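Threads > Lab Equipment > Budgeting > Second manipulation cell

Latest | Threads | Replies | Saved

Marlina Wuisan
1/ Planning notes for a second manipulation cell at Davbridge. Posting these in order as the budget takes shape, mostly so the next group doing this has a list to argue with. Scope is one arm, one two-fingered gripper, two cameras, a table and the objects. No mobile base.

2/ Start with the task set and price backwards. Ours is kitchen sorting: pick, transfer, place into a bowl or onto a plate, put away. Payload is trivial. Reach and wrist clearance are what drive the arm selection.

3/ The arm is the line everybody reviews and the one with the least room to move. Three quotes came back within a narrow band once we made the vendors quote the same items. Before that they were not comparable. One left out the controller, one left out freight from the port.

4/ Ask for the quote split into arm, controller, teach pendant, mounting plate, cable set, freight, commissioning and first-year support. If a vendor won't split it, put that in the evaluation.

5/ Gripper next. We specify fingers as a consumable and keep them on their own line. Soft goods are hard on fingertip choice: felt compresses, so commanded width and held width differ, and a pad selected on rigid blocks tells you little about plush.

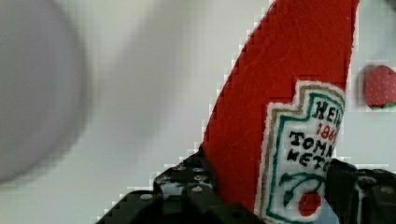
Felt ketchup bottle in the two-finger gripper, wrist camera view.

6/ Wrist camera: budget for the camera, the bracket, a spare bracket and a cable rated for continuous flexing. The cable is the part people leave off. A standard lead costs less and has no business on a moving wrist.

7/ Check minimum focus distance before ordering. Anything very close to the lens goes soft, and at a wrist mount plenty of things are very close to the lens. Also check the compressed stream at your intended bitrate. Blocking along a high-contrast edge matters if you plan to segment on colour.

8/ Objects. We carry $3,000 for the object set, replacements included. Finance queried it, reasonably, as the list reads like a toy shop order. The justification is that objects are test pieces: they wear, felt pills, and a discontinued item breaks comparison with earlier runs. Buy duplicates at the start and store them sealed.

9/ Mix the set on purpose. Soft and rigid, elongated and round, things with a graspable edge and things without. Plates are the awkward case for parallel fingers. A low rim on a flat surface gives you very little to close on, so decide early whether plates are targets or only destinations.

10/ Table. Do not economise here. You want a stiff top, a known height, a matte finish if you can get it and a colour you are prepared to live with in every recording. White is easy to threshold against and unkind to auto-exposure. Write the finish into the purchase order, or you will receive whatever the furniture supplier has in stock.

11/ Footprint is arm reach plus the largest fixed object plus standing room. The largest fixed object is usually an appliance. A box-type unit takes a good share of the work surface, and you need the door swing on top of that where there is one. Tape the outline on the floor before signing off the layout.
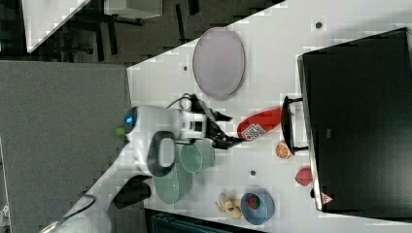
Mircea Barbu
Did you cost the appliance as equipment or as part of the object set? At Nellham we put ours under objects and it used up the replacement allowance before we had bought a single cup.

Marlina Wuisan
12/ Equipment, its own line. It gets an asset tag and an electrical test if it is ever powered, and the object set stays clean. I'd move yours at the next revision.

13/ Second camera, fixed. The mount costs more than people expect as it has to hold calibration. Fix it to the table frame or to the building, never to a light stand. Orientation can be corrected in software. Drift can't be corrected if you don't know it happened.

14/ Spares policy, in order of what stops work for longest:
– controller fuse kit
– wrist cable, two of
– fingertip set, two of
– camera bracket
We hold these on site. Everything else is on supplier lead time, currently six weeks for the gripper body.

15/ Labour. Commissioning was quoted at three days and we have budgeted five. The extra covers hand-eye calibration, network setup and the safety sign-off, none of which the vendor includes. Irfan Latuheru kept a log on the first cell and the estimate comes from that.

16/ Support contracts: read the response clause. "Next business day" can mean the next business day for an email. Jemal's draft had it that way and they changed the wording when asked.

17/ Contingency goes on installed cost, freight and labour included, not on the hardware subtotal. Power outlets, a floor box and a network drop all came in through the building works budget last time and took longer to approve than the arm did.

18/ Still open: lease or buy on the arm. The lease looks fine over a short term, but the return condition clause is vague on drilled mounting plates. Waiting on a written answer. Purchase order is planned for March either way.

19/ Template for the split quote is in the group folder. Column F is freight and it is meant to be blank until the supplier fills it in.

Related threads
Finger pads for soft goods: what we stock
Hornach lease terms, annotated
Calibrating a fixed camera after a table move
Quote comparison sheet, second revision
Asset tagging for shared lab equipment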